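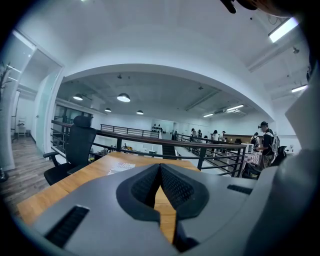
Kofi Darko wrote to us in May that he had read every page on our site and still could not tell whether Avodlow sold a tool or a service. He also asked whether he would need to own a robot arm before he could use either one. Those were fair questions, and we rewrote this page to answer them.

About Avodlow

We sell and rent handheld grippers for recording manipulation tasks, and we run recording sessions for customers who would like us to do the work. You can have the tool, the service, or both. You do not need a robot arm to record. You will need one later if you plan to run a trained policy on real hardware, and we can tell you early on whether the arm you have in mind is a good fit.

The company is based in Ustonthorpe. Kwaku Ansah and Ohemaa Quartey started it after several years of doing teleoperation work for other people, which was slow to set up and tied everyone to one bench. They wanted something a person could pick up and carry to wherever the task was. Hưng Hầu joined to handle firmware and the upload software, and he now runs support as well, so if you write to us with a technical problem the reply will most likely come from him.

The Parmont kit

Our main product is the Parmont kit. It comes in a hard case and contains:

Two handheld grippers, set up as a left and right pair
A camera for each gripper, already mounted
Spare finger pads and the driver for changing them
A charging dock with cables
A printed calibration card
The quick start sheet

You hold a gripper in each hand and do the task with the fingers in place of your own. The camera records what the gripper sees, and the software works out where the gripper was and how far the fingers were open at each point. Single-hand tasks need only one gripper, and plenty of customers leave the other in the case.

The finger pads are the part that wears out. How long they last depends on what you handle. Cloth and cardboard are easy on them. Cut metal and rough ceramic are not. We sell replacement pads in sets and they take a few minutes to change. Please run the calibration again afterward, even if the new pads look the same as the old ones.

What a session looks like

If you book us to record, we start with a call about the tasks. We ask for a list of the objects, the places they are kept, and what counts as finished. Then we visit or work in our own space, whichever suits the job. Homes, shops, offices and workshops are all fine. Some customers want a very plain setup with one table and one light. Others want people moving around in the background and the lighting left as it is. Tell us which you want before the session, as it changes how we plan the day.

Our operators are trained on the same kit you would rent. New operators record around 200 practice takes before their work goes into a customer's set. Ohemaa reviews those takes herself. She looks for rushed grasps, fingers left half closed at the start of a take, and long pauses where the operator was thinking.
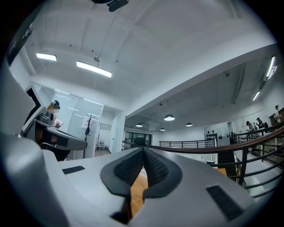

Handheld gripper in use on the upper floor, near the railing.

Calibration and checks

Each gripper is calibrated before it leaves us. The customer then does a short check at the start of every recording day - open fully, close fully, move slowly past the card, then put it down. Skipping this is the most common cause of the support mail we get. The software will warn you if the check is missing but it will not stop you from recording. We have gone back and forth on whether it should, and for now it stays a warning.

Tracking works best when the camera has some fixed detail to look at. Blank walls held close to the lens cause trouble, and so do large mirrors. Very dark rooms are a problem too. If a take fails the tracking check it is marked in the upload list, and you can keep it, redo it or throw it out. Nothing is deleted for you.

Faces are blurred as part of upload processing by default. We still ask customers to tell people in the building that recording is going on and to put up a sign at the door. We can send a sign you can print.

Prices and rental

Rental is $179 a week for the full kit, with shipping charged at cost. The minimum rental is 3 weeks. If you buy within the rental period, what you have paid so far comes off the price. Recording sessions are quoted by the job, and the quote lists travel separately.

We do not offer a free trial. We do lend a demo pair to schools for classroom use when one is available, and Kwaku keeps the waiting list.

Who uses it

At present 31 customers have a kit on rent or have bought one. Most are small robotics teams and university labs. Issahaku, a packaging firm, uses the grippers to record box folding and tape work on its own line and has been with us the longest. Abdul-Rahman Kwofie looks after that account and the other packaging customers.

Updates

The next firmware release is planned for 9th November. It changes how the two grippers pair at startup and fixes the battery reading that sticks after a fast charge. Please update both grippers in a pair together. A mixed pair will connect, but the clocks may drift over a long take.

Contact

Use the form on the contact page for sales, rentals and school loans. For support, include the serial number from the inside of the case lid and the name of the take that gave you trouble. Pickup from our Ustonthorpe office is by appointment only.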